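[Bhatt Street Neighbours] Re: sourdough going flat in the cold
Posted 5/14/22 by Danuta Jakubowski

Hello all, and especially Jui-lin,

Jui-lin Yeh wrote:
> My loaves were lovely all summer and now they come out like
> pavers. Same flour, same recipe, same tin. Is my starter dead?
> I've had it since November and I'm rather attached to it.

Oh, please don't throw it out! I very much doubt it's dead. My kitchen faces south and gets no sun at all from now on, and every year my starter sulks in exactly the same way (I used to panic too, and once drove all the way across town to beg a new one from Hélène Wong, who very kindly gave me a jar and a talking-to).

What I do now is feed it with lukewarm water and sit it in the oven with only the light on. Mine likes it at around 21 degrees, and below that it just dawdles. Then I wait until it has properly doubled before I mix anything, even if that means dinner is toast. The other thing is the bulk rise. If your recipe says four hours, that was somebody's warm kitchen talking, and in mine it can be 11 hours overnight on the bench with a tea towel over the bowl. Go by the look of the dough, a bit domed and wobbly, and ignore the clock.

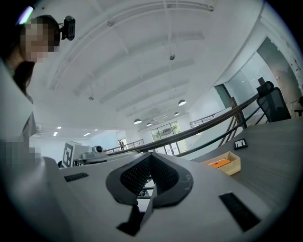

Dark hair pulled back, light grey top.

Flour matters a little as well. I put a good spoonful of wholemeal rye in with each feed through winter and it perks up no end. Xiomara Tran swears by pineapple juice but I've never had the courage, so perhaps she'll write in and tell us how much.

If you'd like some of mine as a back-up, I dry it on baking paper and crumble it into a jar, and it keeps for ages in the pantry. I'm at number 3, the one with the overgrown lavender, so knock any evening after tea. Bring a jar, I've given all mine away to the marmalade people.

And do tell us how the next loaf goes, pavers and all. They make very good breadcrumbs.

Warmly,
Danuta

Last updated: Saturday evening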